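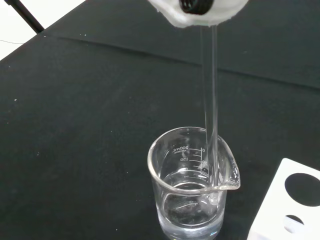
Dratora Stir Module
Rod stirring for multi-finger robot hands

Part of the Clesov bench skills series
Page last revised: 2023-12-07

Overview

The Dratora Stir Module is a control package for stirring liquid in open glassware with a hand-held rod. It runs on an arm with a multi-finger hand and needs no magnetic plate, overhead motor or special vessel. The hand holds an ordinary glass rod, lowers it into the beaker and moves it along a stored path.

The module came out of work at the Villanueva lab on learning contact tasks from human demonstration. The question was whether a policy trained on a small set of demonstrations could keep a thin, clear tool inside a narrow opening without hitting the wall hard enough to move the vessel. The method and the main results are given on this page so that buyers can judge whether the module fits their bench.

How it works

The policy takes two camera views as input: one from the wrist and one fixed beside the workspace. The wrist view gives the position of the rod against the rim. The fixed view gives the height of the hand and the tilt of the rod. Joint positions from the arm and hand are added to both. No force sensor is used.

Output is a short sequence of hand and arm targets, refreshed before the previous sequence is finished. Finger targets are held nearly constant during the stir. Early versions let the fingers move freely, and the rod crept upward in the grasp over long runs. Locking the finger targets after the grasp removed most of this creep, at the cost of a smaller stirring radius.

Training set

The shipped policy was trained on 107 demonstrations recorded by teleoperation. All were made with clear water in clear glass on a dark, matte cloth. Dark cloth was chosen after the first trials, in which the rod could hardly be told from a pale tabletop in the wrist view. With the cloth in place, the edges of the glass show up as bright lines and the policy has something to follow.
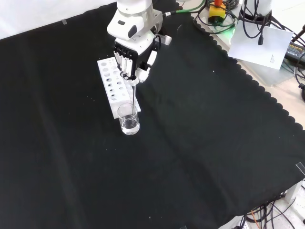
Demonstrations start from several beaker positions within reach of the arm. Racks and other labware were left near the beaker in part of the set, and the module tolerates them as long as they do not block the path of the hand. Objects taller than the beaker should be kept out of the stirring area.

Test results

Testing was done at the Rilluddale site on a bench that was not used for training. A run counts as a success if the rod enters the beaker, completes the stored path and leaves without tipping or dragging the vessel.

Beaker in a trained position: 20 runs, 20 successes
Beaker moved to a new position: 20 runs, 18 successes
Pale surface in place of dark cloth: 20 runs, 7 successes

Both failures in the second group were rim strikes on entry. The third group failed mostly at the same step. The result confirms that the policy leans heavily on the contrast between glass and background. Users who cannot cover the bench should expect to record their own demonstrations.

Mixing quality was not measured. The tests cover motion only, and no claim is made about how evenly a given solution is blended.

Requirements

Arm: six or more joints, position control
Hand: at least three fingers and an opposing thumb
Cameras: 2, one at the wrist and one fixed
Vessel: low-form glass beaker, 200 ml
Tool: straight glass rod, plain end
Surface: dark, matte, flat under the beaker
Emergency stop: required, within reach of the operator

Small creases in the cloth have no measured effect. A fold under the base of the beaker does, as the vessel may rock when the rod touches the wall.

Known limits

Thick or sticky liquids are not supported. The finger grasp will slip before the arm detects the load.

Colored liquids have been tried only in passing. Strong color hides the lower part of the rod, and depth control becomes less steady.

The module does not pick up the rod. It must be placed in the hand by the operator or by a separate grasp routine. Soft padding at the grasp point is allowed if it stays clear of the wrist camera's view of the rim.

What is included

Trained policy, version released in July
Demonstration recordings, both camera views
Calibration routine for the fixed camera
Retraining scripts and setup guide

Retraining on a new vessel size needs a fresh calibration first. Licenses are issued per arm. The recordings may be used for research without a separate license, but may not be resold.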